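A visit to the Rewi open day, Mimden

Posted March 2019

Rewi opened its test hall in Mimden to visitors again this spring. I went along because I manage cleaning for a group of serviced flats and get a sales call nearly every week from someone who says a machine could be doing the beds. I wanted to see how far off that is.

Entry was free but you had to register. They had let in 44 people for the morning session, split into two groups, and ours started upstairs with coffee and a short talk. The speaker said the hall had logged 1,719 attempts at household tasks since September. An attempt counts as a failure if a person has to step in, even just to nudge something back into place. I thought that was a fair rule. Most of the salesmen I meet would not use it.

The first stop was floor care, where the news is good and not very new. Clinier had a scrubber going up and down a strip of vinyl, steering round chairs that staff moved in front of it. It left a band along the skirting that you would have to do by hand. The price was on a card, and the battery was said to last a full shift, though we only saw it for ten minutes. For long corridors I would consider it. For a flat with a sofa, a rug and a coffee table, no.

Next was laundry. Tralora is working on towels, and only towels. Their machine picked one out of a heap, held it up, turned it, put it down and tried again. It got there in the end and the fold was neat enough. A trained person in my team does a towel in a few seconds. Fitted sheets are not on their list for this year, and when someone asked about duvet covers the man on the stand laughed.

After that we went down to the doors area, and I spent the most time there. I had not thought of doors as a chore, but of course a machine that cleans flats has to get from the kitchen to the balcony and into the shower, and it can't do that if every door has to be left open for it. Hinged doors were at the back, with sliding ones nearer the walkway. 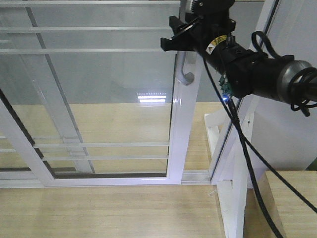
The arm at the handle of the glass sliding door.

Glass is awkward, according to the engineer, as a camera can pick up the reflections or look straight through to whatever is behind. Handles are the other problem. There are dozens of shapes in ordinary homes, and a grip that suits one may slip off the next. She also said that pulling is harder than it looks, as a slight sideways push makes a panel bind in its track. A person feels that and eases off without thinking about it.

I asked what the success rate was for sliding doors. The answer was that 511 of the attempts had been on doors of all kinds, and that they were not ready to publish a rate. Fair enough, but I would have liked a number.

The last part was a mock shop aisle for shelf filling. Boxes went up well. Bags of rice and anything soft did not, and one bag ended up on the floor while we watched. Staff picked it up and started the run again, which they were quite open about.

So, for anyone in my line of work: floors in big open spaces, yes, if you have the money and somewhere to park the thing. Towels, slowly. Beds, bathrooms and kitchens, I saw nothing I would put in a flat where a guest is due at three o'clock. The people in the hall seemed to agree with that – it was a change from the phone calls.

Practical notes. The hall is a 15-minute walk from Mimden station and the last stretch has no pavement. Parking is free but fills up early. Wear flat shoes, as there are cables across the floor in places. The café does soup and rolls and takes cards. The next open day is planned for September and you book through the Rewi website.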